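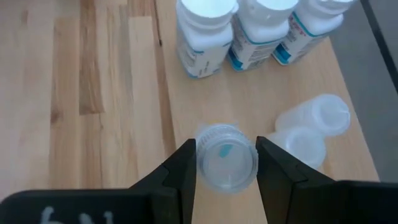 Which fingers are we keeping on the arm for small round parts?

The plain black two-finger set, at least through the end of the quarter. It held small plastic containers more reliably than the other pair we tried, and it takes less time to swap when something wears out.

Home | News | Bench Notes | Parts List | Archive | Contact

Bench Notes: Two Finger Sets Compared
2026-08-21

The Greenberg bench spent most of August on a side-by-side test of two sets of gripper fingers. The first is the stiff set we have used since spring, with flat contact faces. The second is the Fikis set, which has a soft insert that gives a little when it closes. Both were run on the same arm with the same Mellero controller, and the wrist camera stayed in one place for the whole test so that the views could be compared.

The parts were light pharmacy-type items: white pill-type bottles with round caps, and small translucent plastic cups and containers. We picked them from our own stock. They are easy to knock over and the clear ones are hard for the camera to find, and both of those problems come up in the Planari sorting project.

Each set of fingers did 200 picks. A pick counted as good if the part was lifted, carried across the board and set down without slipping or tipping a neighbor. The stiff fingers missed 3. The soft fingers missed 8. Most of the soft misses happened on ribbed rims, where the insert caught on one side and the part turned as it came up. On smooth bottle sides the two sets did equally well.

Grip force mattered more than we expected. Thin plastic goes oval under the default setting, and a part that has gone oval tends to pop out when the arm speeds up. We lowered the force on the controller until the rim stayed round, then slowed the lift slightly. The new values are saved under profile 1549. Please load that profile before working with any thin-walled part, and switch back to the default when you are done.

The camera gave us more trouble than the fingers. Frosted plastic on a light tan board has very little contrast, and the software sometimes drew one outline around two cups that were touching. Turning off the overhead light on the window side helped. A darker board would probably help more, and one is on order. Until it arrives, leave a gap between clear parts if the test allows it.

Approach angle is still open. Coming in steeply works well for a part by itself. When tall bottles stand behind it, the fingers need to stay low until the part is clear. The current path handles this, but it was set by hand and will have to be redone if the layout changes.

The soft fingers are not going away. They left fewer marks on printed labels, and we plan to try them again on boxes and pouches. They are in the second drawer with their screws in a bag. Don't mix those screws with the ones for the stiff set. The soft set takes a shorter length, and the long ones will bottom out before the finger is tight.

Next on the bench is a comparison of two wrist camera mounts. If you have a part that has been giving you trouble, put it in the tray by the door with a note saying what goes wrong.

You are receiving Bench Notes because you signed up for project updates. Change your settings or unsubscribe at any time.

Contact the bench | Copyright Greenberg | Back to top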